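Preparing Wrist-View Recordings of Drawer Tasks for Policy Training

Patia Group, Methods Pages. Maintained by Maureen Entwistle.

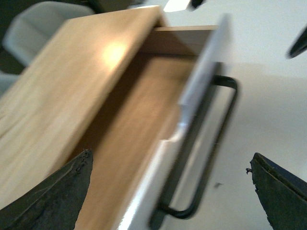 How many demonstrations of a drawer task are needed before a policy can be trained on them?

For a single drawer in a single room, our group plans on some 63 accepted demonstrations. A policy meant to work on drawers it has not seen before needs a much larger set, drawn from several rooms, and more copies of the same drawer will not make up the difference.

The steps below apply to recordings made with the wrist camera. They assume that the operator has completed the Dromumden safety module and that Cropper, our trimming tool, is installed on the workstation.

Before recording

Check that the drawer moves freely by hand along its full travel. Set the arm to its home pose and confirm that the camera clock and the joint log agree. Clocks should be compared at the start of each session and again after any restart.

Write the task sentence before the first take and do not change it during the session. "Open the drawer by its handle" is acceptable. "Open it" is not.

Recording

1. Start the log, then the camera.

2. Approach the handle from a different starting pose on each take. Vary the height and the wrist angle.

3. Close the fingers on the handle, pull along the line of the drawer, and release at the end of travel.

4. Back the fingers away before stopping the log. Takes that stop while the fingers are still on the handle teach the policy to hold on.

Failed takes should be kept and labeled as failed. They are used later to train the success classifier.

Trimming and blur

Open the session in Cropper and remove idle time at both ends of each take. Leave pauses in the middle alone.

Fast wrist motion blurs the view, and edges such as the bar of a black handle against a white drawer front may appear doubled. Do not delete these frames. In our June comparison, policies trained with blurred frames removed were less steady during the pull, when the wrist moves fastest. The current rule is to mark a frame as blurred and keep it in sequence, so that the joint log and the video remain the same length.

If the blur lasts through the entire approach, lower the arm speed one setting and repeat the take.

Export

Export at the default chunk size of 4000 frames. The Drimetti loader reads larger chunks but does not shuffle them correctly - this is a known fault and has been reported. After export, play back 3 takes chosen at random and compare each with its joint log. Where the two drift apart, return to the clock check and export the session again.

Sessions exported by Monday noon are included in that week's training run. Later sessions are held for the next one.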